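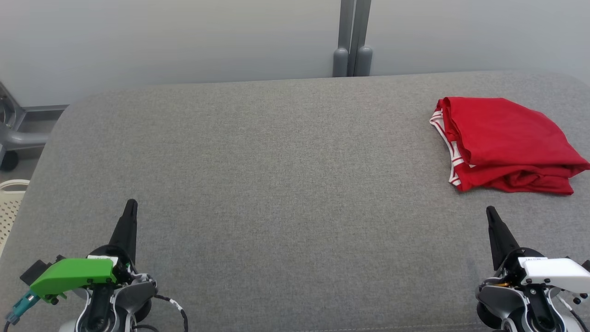

Cernar Publishes House Rules for Two-Armed Robots That Handle Laundry

UTHOLM, October – Cernar, which tests household robots for a living and has the folded towels to prove it, today released a set of working rules for teams whose machines pick up, fold and put down clothes. The document is called the Utholm Practice Rules for Garment Handling. It runs to 31 pages, and the authors would like it known that the first draft was much longer.

The rules are free to use. They cover two-armed robots working on soft goods at home scale: shirts, shorts, towels, bedding up to single size, and socks, which have a chapter to themselves for reasons anyone who owns socks will understand.

"There are plenty of rules for machines that weld cars," said Waldemar Duda, head of test practice at Cernar. "There is much less to read when you want a robot to fold your gym kit. Most labs have a list taped to a door somewhere, and ours had been taped over twice. We thought it was time to type it up."

Why laundry needs a rulebook

Cloth is hard on test results. A metal block put back on its mark is the same block in the same place. A pair of shorts dropped on a couch is a new problem each time, and two labs can report very different numbers for what they both call "folding" while doing work that has little in common. One may start with the garment laid flat by a patient human. Another may start with a heap.

Cernar went through 600 of its own recorded trials while drafting the rules and found that 161 could not be fairly compared with anything, including each other. In most of those, no one had written down how the garment lay at the start. Duda described reading through them as "a humbling afternoon that took most of a month."

What the rules say

The main requirements are short enough to read before the kettle boils.

Start state. Every trial begins with a written note of the garment's condition, using one of the rulebook's set terms: flat, folded, bundled or dropped. "Messy" has been retired. If a garment is tidied by hand between trials, the log says so.

Work surface. The surface is named by its covering and firmness. Padded and upholstered surfaces are allowed and even encouraged, as people do fold on sofas, but results from soft surfaces are reported separately from results on hard tables. A fingertip that presses into a cushion has done something different from one that taps a tabletop.

One job, one item. For single-garment trials, only the item being handled may rest on the work surface. Baskets, stands and spare clothes stay off it. Trials with several items are covered in their own section and need a list.

Telling left from right. Each gripper must carry a cover or marking that sets it apart from the other in recorded video. Color is the simplest way, and a green cover on one side with a white one on the other meets the rule. Labels are welcome but do not count on their own, as small print is rarely readable once an arm starts moving.

Resting position. Both grippers begin apart and clear of the garment, with a visible gap between fingertip and fabric. A trial that starts with a finger already under the hem is logged as a continuation.

Cables. Any cable running outside a gripper is checked through the full reach of the arm before the first trial of the session. Slack is fine. Slack that can catch a sleeve is a finding, and it goes in the log before anyone argues about it.

Stopping. A person with a stop button stays within reach of it for the whole trial. The rules add that "within reach" means within reach, and that the coffee machine down the hall has been measured and does not qualify.

Helping. If a person touches the garment during a trial, the trial is marked as assisted. This applies to gentle nudges, to straightening a collar and to what one early reviewer called "just getting it started."

What the rules leave out

The rulebook does not rank robots, and it does not say what a good fold looks like. An early draft did include a page on fold quality. It produced 2 rival schools of thought on T-shirts, both of them loud, and the page was withdrawn. Teams are asked to state their own target fold, with a drawing, and to be judged by it.

Nor do the rules replace workplace safety law or a proper risk assessment. They sit on top of both. A lab that follows every line of the Utholm rules and ignores its local safety requirements has misread the opening paragraph, which is in bold.

First users

Two companies have agreed to work to the rules from this month. Torres, which builds light arms for home use, will apply them to its in-house garment trials. Tronik, a maker of gripper parts, will use the marking and cable sections when it checks new hand designs.

Both firms sent comments on the draft. Torres asked for clearer wording on bundled garments and got it. Tronik asked for the sock chapter to be shorter and did not.

Comments and revisions

Cernar will collect comments through the winter and plans one revision a year. Suggestions should name the section, describe the problem and, where possible, include the trial log that showed it up. Strong feelings about T-shirts may be sent to the same address, where they will be filed.

About Cernar

Cernar runs independent trials of household robots at its test rooms in Utholm. Its work covers laundry, dishes and general tidying. The company does not build or sell robots and does its own ironing by hand.

Media contact: Waldemar Duda, Test Practice, Cernar, Utholm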